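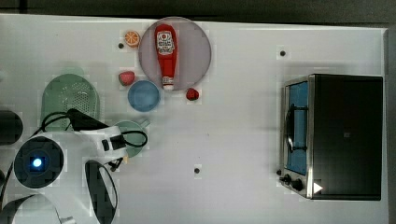 Part 2: Getting Gralis onto your telly

Right, so you've made your account and picked a plan (if you haven't, go back to Part 1, I'll wait). Now for the fun bit, which is getting the app talking to your TV so you can stop watching everything on your phone in bed like I did for most of May.

I'm doing this on a Stultavitz box plugged into an older TV. If you've got the Avport stick the menus look a bit different, but the names of things are nearly all the same.

1. Plug the box into an HDMI port and jot down which port it is. I always forget and end up cycling through every input with the volume up.

2. Turn on the TV, switch to that input and wait for the home screen. First start takes a couple of minutes.

3. Go to Settings, then Network, and choose your wi-fi. If your modem shows two networks with nearly the same name, pick the one ending in 5G if the box is in the same room. Go for the other one if there's a brick wall in the way.

4. Open the app store, search for Gralis and install it. It needs 118 MB free.

5. Open the app and choose Link This TV. You'll get a code on the screen.

6. On your phone or laptop, log in to your account, open Devices and type in the code. You've got 20 minutes before it expires, and if it does, just choose New Code and have another go.

7. Back on the TV, pick your profile. Done! Have a scroll, there are some 2,000 titles in there and the old comedies are my favourite part.

Note: the cheaper plan lets you watch on 2 screens at once. A third person pressing play gets a polite message, and then you get a less polite one from the lounge room.

Caution: don't unplug the box while the update bar is moving. I did that once and had to do a full factory reset, passwords and all.

Caution: if you signed up through the Carrilho phone bundle, don't enter a credit card when the app offers you an upgrade. You'll be billed separately from the bundle, and it's a real pain to get cancelled.

If the picture's fine but there's no sound

Go to Settings, Audio, and change Surround to Stereo. That sorted it for me on the old TV. If you're running a soundbar, turn it off at the wall, count to ten, then turn it on again before the box.

Menus and plans checked 12 May 2019. Subtitles and kids' profiles are in Part 3.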